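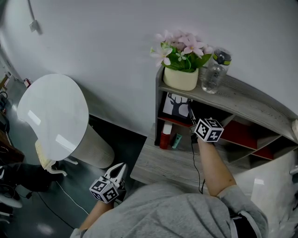

Does the pose dropout follow the gripper or the arm it is held in?

It follows the position. We swapped the hand units over between left and right and the dropout stayed with whichever one was reaching into the shelf.

Ticket 142
Site: Brondale
Product: Zeltwood hand-held gripper pair, with Zivuseo tracking
Category: Tracking / gripper comparison
Status: Resolved, one item left open
Opened: May

Reported problem

We are comparing two sets of fingers on the Zeltwood hand units, the standard ones and a set from Śliwiński. The job is a simple one: reach into the shelf unit, pick up a small item, bring it out and put it down on the top. When a hand goes well into a compartment, Zivuseo loses the marker cube and the pose freezes. It comes back with a jump when the hand is pulled out. The jump makes the comparison useless, as the path through the actual grasp is missing.

The camera picture from the gripper itself is fine all the way through. Only the pose is affected.

Steps to reproduce

Start both units and wait for both cubes to show as tracked.
Hold one hand still, outside the shelf.
Reach into the upper compartment with the other until the cube is under the top board.
Close on an item and hold it.
Pull straight back out.

Log

09:10 — Support asked for the cable routing and lighting to be checked first. Cables reseated at both ends. No change.

09:40 — Turned off the nearest ceiling light in case of glare on the cube. No change. Turned it back on, and left it on for everything that follows.

10:15 — Swapped left and right units. Dropout moved to the other unit, so the hardware on the first one is cleared.

10:50 — Three runs with the Śliwiński fingers, all into the same compartment. Pose lost in all three. The grasps themselves were good.

11:30 — Same again with the standard fingers. Same result for tracking. The item turned a little in the fingers on the last run, noted for the comparison sheet and nothing to do with this ticket.

12:05 — Sent the gripper camera recording to support so they could line up the freeze with the moment of the grasp.

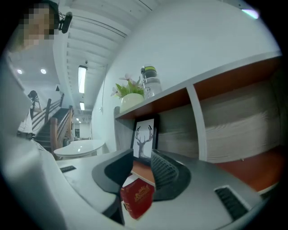 Fig. 2. Gripper camera view: red box held between the fingers, framed deer picture in the cubby behind.

13:20 — Support reply: the video stream and the pose stream have matching time stamps, so this is not a sync fault. They think the view of the cube is being blocked by the shelf and by the forearm together, and that Zivuseo is holding the last good pose for longer than it should. They asked us to shorten the hold time and to come in from further back with the elbow lower.

13:50 — Hold time shortened. The pose now goes to "lost" quickly when the cube is hidden, and the jump is marked in the log file. Easier to filter, still a gap.

14:30 — Elbow lower, wrist turned so that one face of the cube points back out into the room. Tracking held through the whole grasp with both sets of fingers. It is an awkward way to stand and the operator wanted a break after a few goes.

15:10 — Moved the target items forward to the front edge of the compartment. Tracking held with a normal reach as well. We will use this for the comparison and keep the deep reach as a separate test.

Resolution

No fault found in either hand unit. Cube hidden during deep reaches. Shorter hold time saved to the Brondale profile, and items now start at the front edge. Runs recorded before the change should be left out of the finger comparison — the grasp notes can stay, the paths can't.

Still open

When tracking comes back, Zivuseo sometimes takes a moment to settle and the pose drifts slightly before it locks. Support have a recording of this. Please keep the ticket linked to any new one raised for the drift, and say in it which fingers were fitted.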